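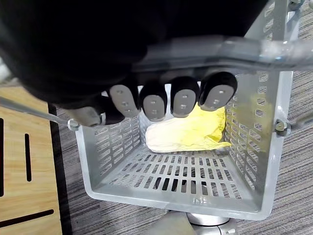 Nel asked over the shared channel whether we're reviewing the hand or the whole Skokix package, because the quote covers both and the quote is what people upstairs will read. Fair point, and the write-up should say which is which. Nel also wants the default grip force written down before anyone touches it.

So, for the record: whole package. Hand, arm, controller, the grocery skill pack, and the support line. Loan runs to the end of May, then it goes back to Flurbridge or we buy it.

Notebook, second entry on the Skokix kit. First entry is the unboxing and cabling, a few pages back.

9:40 a.m.
Controller up, no faults. Boot is still slow, but the self-check is so much better than what we had on the old kit. It exercises the thumb first, then each finger in turn, and puts a plain sentence on the screen for anything out of range. Yesterday it complained about the thumb and told me which connector to reseat. I reseated it, complaint gone. I love this. I've spent whole afternoons with other hands looking up error codes in a PDF.

Settings as delivered:
grip force limit 600 (their units, the manual doesn't say what they are, ask)
approach speed 200 mm/s
log buffer 2000 events
firmware 1572

Nel, there's your default. I haven't changed it.

10:30 a.m.
Worked on cloth. Thin soft stuff in the bottom of a slotted metal basket is about the meanest thing I can think of for fingers this size. The fingertips want to go through the cloth and feel for the floor, and the slots give them an edge to catch on. The skill pack has a mode for this called Musik (no idea, ask Flurbridge where the names come from). In Musik the fingers come down together and close in small steps, listening to the pads between steps. It's slower and it's lovely to work with, because you can stop it between any two steps and nudge one finger by hand and it just takes the correction and goes on.

What I don't like: leaving Musik drops you back to full approach speed with no prompt. I want a confirm there. Wrote it on the issues sheet.

Also the thumb. Default thumb posture sits wide, fine for a box, too wide near a basket wall. You can save your own posture but the menu for it is three levels down under Calibration. It should be under Poses. Small thing, but I went looking for it four times.

11:50 a.m.
Moved over to the produce side. The grocery pack is the reason we asked for the loan, so most of the remaining time should go here. The demo reel from Flurbridge used tidy bins with one kind of thing in each. I set this up closer to how a store looks by late afternoon, with kinds sharing a bin and stuff hanging over the lip.
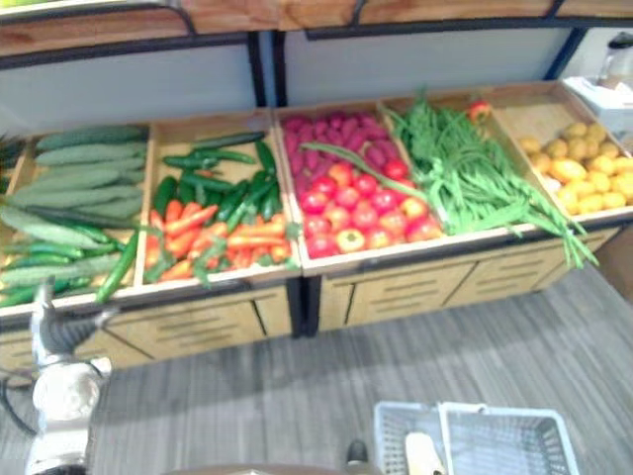 Green beans are going to be the hard one. Picking a single bean out of a tangle like that means deciding which one is on top, and then dealing with the three that come along with it. The pack treats "a handful" as a separate request from "one piece," and I think handful is the right way to go for beans. For carrots I want one piece, by the root end, so the tops trail behind.

Strays matter too. A tomato sitting on the beans should come back labeled tomato, wherever it's lying. The pack lets you choose whether bin or appearance wins when they disagree. Ship setting is bin wins. I'd flip that for us. Leaving it alone until we've got a baseline with everything at factory.

Cucumbers: the menu has one entry for cucumber, and ours come long and pale or possibly short and dark, unless those are peppers. Need to find out if it can be taught a second kind without sending data back to Flurbridge. The manual says "local teaching supported" and then gives no page for it.

1:15 p.m.
Called support. Picked up fast, and the person on the line knew the product and didn't read from a script. Answers:
- Local teaching exists, needs firmware newer than ours. They're sending it.
- Force units are raw counts. There's a conversion table, also being sent. Why isn't it in the manual?
- The speed thing after Musik is known. No date for a fix.
- They didn't know where the name comes from either.

Hold off on the firmware until the factory baseline is done. Please don't accept the update if it pops up on the controller, it asks once at boot and Yes is the highlighted choice.

Where I am on it so far: I'm really taken with the hand. The self-check and the way it accepts a push in the middle of a motion are worth a lot to us. The menus need work and the manual has holes. No opinion yet on the skill pack for produce, need the baseline. Price looks different depending on whether the support line is included after year one, and the quote is vague on that, so that's a question for Flurbridge in writing.

To do
baseline on all bins, factory settings, one piece and handful
export the log before the buffer wraps
ask about replacement fingertip pads, cost and lead time
save the narrow thumb posture under a name other people can find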